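July 31, 2020
T. Pearce, bench notes

Open day, bedroom cell. Visitors in groups of 10. Garment task on the bed, hanger included. 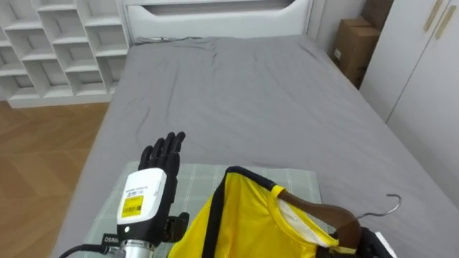 Hamish ran the console. Cycle limit left at 52 s. Asked twice about grip force; gave the Ashby numbers. Trollora want a repeat in November.

To do: recheck wrist offset, log cable run.
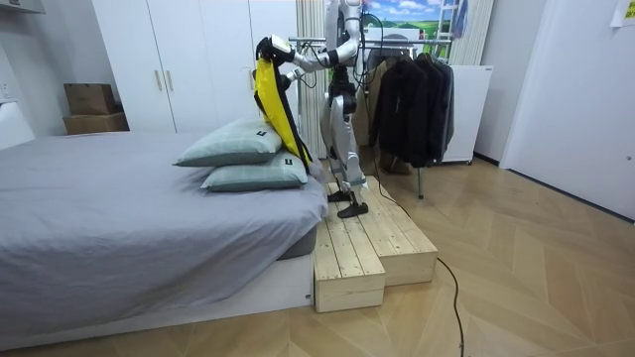 Yellow garment held up by the bed, both hands on the fabric.

Comments
H. Hollis: Offset is 2 mm, logged.
Bavby desk: Send the console log too.

Recent entries
Besance gripper pads
Cell 25 power check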